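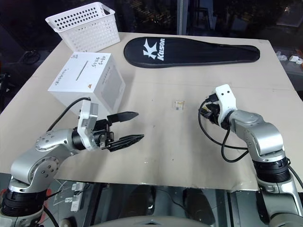
Small Things on a Big Table

I've been meaning to put up a gallery about our table for ages, and since the evenings are long and dark again in November I finally have no excuse. Welcome back to Skandby, for anyone who remembers the attic shelves page, and hello if you came over from the Stamutance newsletter! This one is short on pictures and long on me talking, sorry.

Some background first. The table lives in the back room, and it is where everything small in this house ends up. You come in, you put down what's in your hands, and you tell yourself you'll deal with it later. Rackets, change, bits of packaging, the odd earring that has lost its partner. For a long time I fought it. I bought trays and hooks and a very expensive wall organizer from Flemier that fell down twice, and all of it just moved the mess about three feet to the left.

So in the end I gave up and made the table the official spot. It has a plain beige top, which is a great color for this because anything you drop on it shows up right away (so do the little dark specks, but I've made my peace with those). The rules fit on a sticky note:

- Change goes in the white box with the slot.
- Things that belong in another room go in the basket.
- The racket stays in its cover along the back and does not get leaned against the radiator.
- Anything tiny gets picked up the same day, or I throw it out.

I'm strict about the last one. Tiny things breed. You leave one little square of something in the middle of a nice clear tabletop and by the weekend it has a whole family around it. I used to walk past them for days. Now I get annoyed, pick them up, and feel smug for the rest of the afternoon.

The next picture is one of those tiny things. It's a shiny golden-yellow bit, sort of looped or crumpled up, with thin strands to it, held up over the bare tabletop. I like how much it glows against the beige.

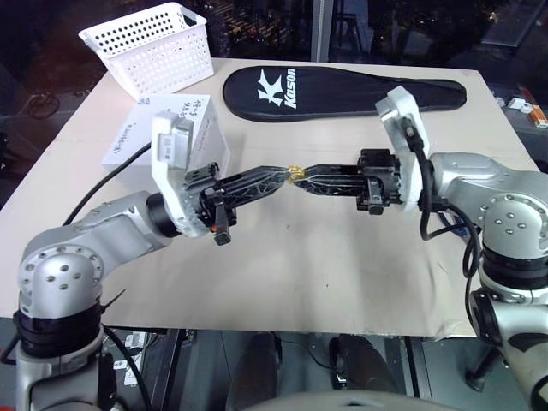
Odette Varnholm
Writer and table tidier, the Skandby pages

I get asked a lot what I do with scraps like that. If it's shiny and I like it, it goes in the craft drawer. If it's shiny and I don't like it, out it goes. I kept a whole shoebox of pretty wrappings once, from when I was sure I'd take up collage, and I can tell you that I never took up collage. The drawer is my limit now. When it sticks, something has to leave.

A word about the basket, because people always want to know about baskets. Mine is white plastic with holes all over the sides, and I think the holes are what makes it work. Solid bins turn into caves at my house. Things go in, it gets dark in there, and I find them again in spring. With this kind you get at least a peek at what's inside, and if you put something sandy or dusty in it you can just rinse the whole thing in the tub and stand it up to drip. I paid 2 dollars for it at a yard sale and it has outlasted every nice wicker one I ever owned.

The racket cover is black and padded, with a big white K and "Kason" printed on the wide end, so there's no mistaking it for anything else on the table. It's longer than you'd expect when you try to store it! I tried a shelf, I tried behind the door, and it slid off or fell over every time. Lying flat across the far side of the table is the one place it has stayed put. I can still use all the room in front of it, too.

And then the change box, my favorite thing in the room. It's a plain white cube with a narrow slot in the top and a bit of handwriting next to it. There's an orangey triangle near the front edge as well, which I have grown weirdly fond of. I like it better than a jar. A jar is always telling you how much is in there, and then you start thinking about pizza. With a box you just drop the coin in and forget about it. Last time I emptied ours it came to 136 dollars, which paid for new racket strings and a really good lunch at Trình, the noodle place by the bus station. I had spring rolls twice.

One small warning if you try this at home – make sure everyone in the house uses the same box. We had two going for a while, and one of them was quietly being used for buttons.

My last picture is a gold-colored coin right up by the slot, with the basket standing behind the box and that long black case off along the back. I love a coin at the slot. It always feels like a little occasion.

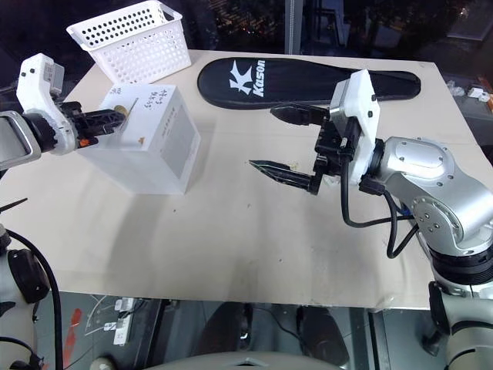
Odds and ends from the mailbag

The attic shelves page has now been read by some 4,000 people, which is more than live on our side of the river, so thank you! A few of you wrote in to ask if I'd do the kitchen drawers next. I will, but I need to clean them first and that may take until the snow melts.

To the reader who wanted to know how I get sticky marks off a light tabletop: warm water, a drop of dish soap and a soft cloth, and go gently. Try a corner first. I once took the finish right off a side table by being impatient, and it has worn a doily ever since.

If you have a table like ours, send me a picture and tell me what lands on it. I especially want to see your change boxes.

Get the Stamutance newsletter! New galleries and house notes in your inbox once a month. Unsubscribe anytime.

More from the Skandby pages
The attic shelves, before and after
Why I took down the Flemier organizer
Baskets I have loved and lost
A drawer for string
Lunch at Trình, with too many photos of soup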